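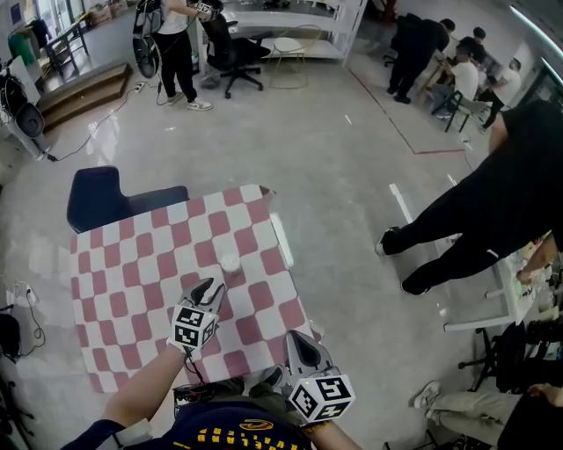
Small white cup with lid, on the pink and white check cloth

Print this message | E-mail this message

To: Vovbridge Tableware Swap list
Subject: Re: lidded cups and the check cloths

Hi all,

Replying to Monday's message, quoted here so it's in one place:

> Does anyone have the small white cups with the round lids?
> I'm after 3 to finish a set and don't mind if they're not
> perfect. Also, has anyone used one of the pink and white
> check cloths on a square table? Mine is square and I can't
> work out which size to order from Paisan.

I have cups to spare. I bought a box from the Starley clearance in August and kept far more than I needed. You're welcome to three of them. The lids on mine sit a bit loose, so wrap them separately if you're posting them on. They go through the dishwasher fine on the top rack.

On the cloth - mine is on a square table too, and I like it. The squares have rounded corners, so it looks softer than the usual gingham. White crockery shows up well on it. I wouldn't put a coloured set on top of that pattern, but that's a matter of taste.

For size, measure the top and add the drop you want on each side, then double the drop. My top is 1,000 mm and I wanted it to hang fairly long, so I allowed 500 mm at the corners and less along the sides. The finished cloth is 1,655 mm square. If you have high-backed dining chairs that push in close, go shorter - the hem catches when you pull them out.

Wash it on its own the first time. The pink ran a little in mine and I lost a grey tea towel to it.

I can leave the cups at the Brirnton pickup shelf any morning before ten. Let me know off list which day suits and I'll put your order number on the box.

Cheers

Print this message | E-mail this message

Recent messages on this list
Odd saucers, free to a good home
Re: getting tea stains out of white cups
Paisan seconds - anyone splitting an order?
Brirnton pickup shelf, new hours
Wanted: square table pads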